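Drawer unit in the living room: lower drawer won't stay shut, glass top creeping forward
Ticket 76, Zisumden household help desk. Status: closed

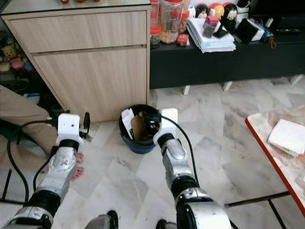
Opened by Dumisani Botha, 8:10 am

I have the two-drawer cabinet in the light wood finish, wide drawer on top and the taller one underneath. No handles on either. It stands on marble tile. Two problems, and I think they may be related.

1. The lower drawer closes and then rolls back out by itself. It stops when it touches the waste bin, if the bin is there. If the bin isn't there it keeps going for up to 7 inches.

2. The glass top has been creeping toward the front. I push it back every few weeks and it comes forward again.

The cabinet was fine in the old apartment, which had carpet. It started after we moved to Ulloa Court in May. The drawer has kids' drawing paper in it, plus board games and a box of batteries, so it is fairly heavy. I have taken the drawer out once and put it back. No change.

Reply from Sreekumar Gowda

Thanks for the details. A drawer that opens by itself on a hard floor is usually the cabinet leaning forward. Carpet hides it because the feet sink in. Please try the following and post what you find.

Take the glass off first and lay it flat somewhere safe. Get a second person for this.

Put a level on the bare top, front to back, then side to side.

Pull out the lower drawer and look at the runners on both sides. Check for hair, crumbs and loose screws.

Tell me if there are clear pads under the glass. The Calodero units were sold with four, one for each corner.

Also move the bin away from the front corner for now. If the drawer keeps bumping it you can't tell where it would stop on its own.

Dumisani Botha

Did all of that last night.

Level: bubble is off toward the front. Side to side is good.

Runners: left one clean. Right one had a bit of cardboard jammed at the back, folded over, and one screw was loose enough to turn with my fingers. Cardboard is out, screw is tight.

Pads: found two, both at the back. The front two are missing. The two that are left have gone hard and don't grip.

With the screw tight the drawer runs more smoothly, but it still comes open. Slower than before.

I moved the bin next to the sofa. It was back by the cabinet in the morning. My daughter cuts paper on the floor there and wants it close.

Reply from Sreekumar Gowda

Good, that covers most of it. The screw explains the rough running and the lean explains the rest.

For the lean, shim the two front feet. Use hard plastic shims. Folded paper or card will compress and you will be back here in a month. Empty both drawers before you lift. Add one shim under each front foot, check the level, add another if needed. You want the bubble centered or a hair toward the back.

For the glass, throw out the two old pads and fit four new ones. Skendness sells a clear pack, part number 46. Wipe the wood and the underside of the glass with a damp cloth and let both dry fully before sticking anything down. Keep the glass off overnight if you can.

Don't put the stuff on top back until the glass is down and doesn't slide when you push on the front edge with a thumb.

Dumisani Botha

Shims are in. Needed two under the left front foot and one under the right. Bubble is centered now.

Lower drawer stays shut, empty and loaded. Upper drawer was never a problem and is the same as before.

The pads haven't come yet, so the glass is still on the floor behind the sofa with a blanket around it.

Dumisani Botha

Pads arrived and are on. The glass doesn't move when I push on it. I put the things back on top and tried both drawers again, fine.

One question. Is it OK to leave the bin at the corner of the cabinet? The drawer clears it by a finger when I pull it straight.

Reply from Sreekumar Gowda

That's fine if it clears. Check the level again after the next time you mop under there, shims can shift. Tighten that right runner screw again at the same time. If it won't hold, take it out and go one size thicker, same length.

Closing this one. Reply here if the drawer starts opening again and it will reopen.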